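Stirton Robotics Module
Handout 3: Bimanual sorting in simulation

Purpose

Handouts 1 and 2 dealt with one arm and a fixed target. From this point both arms are in use, and the work is to sort single cans into one of two trays. All of it is done in the simulator. Access to the laboratory arms begins after the August break for groups whose log has been signed off.

Terms used

Workspace: the part of the table that a given hand can reach without the elbow passing its soft limit. The left and right workspaces overlap in a strip near the middle.
Pre-grasp: the hand is open, close to the object, and touching nothing.
Handover: transfer of the object from one hand to the other above the overlap strip.
Release height: the distance from the base of the can to the tray floor when the fingers open.

Task

A can is placed upright at a position drawn at random at reset. Blue cans belong in the blue tray and all others in the grey tray. The controller must choose a hand, reach pre-grasp, close, lift, carry and release. A can that falls over in the tray is counted as placed. A can left leaning on the rim is not.

Choosing the hand

Use the left hand when the can lies to the left of the overlap strip, and the right hand otherwise. The grey tray is outside the left workspace, so a can picked up on the left and bound for that tray needs a handover. During a left-hand pick the right hand should be parked clear of the carry path. Parking it over the blue tray is allowed, but it must be raised before the left hand crosses the tray wall.

Notes on the software

The scene file is loaded through Proritham. Start it from the group directory and not from your home directory, or the hand meshes will not be found. Joint angles are in radians throughout. The plotting script still labels its axis in degrees; ignore the label.

Each run stops after 1255 steps whether or not the can has been placed. A typical left-hand pick into the blue tray takes about half of that.

To hand in

1. The controller source, with comments.
2. The log for each can colour.
3. A plot of fingertip distance against time for one handover, with pre-grasp and release marked.

Groups of two or three. One submission per group.
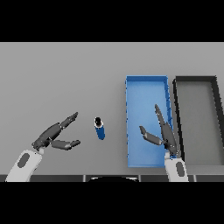
Fig. 1. Overhead view in the simulator: blue can between the open hands, blue and grey trays to the right.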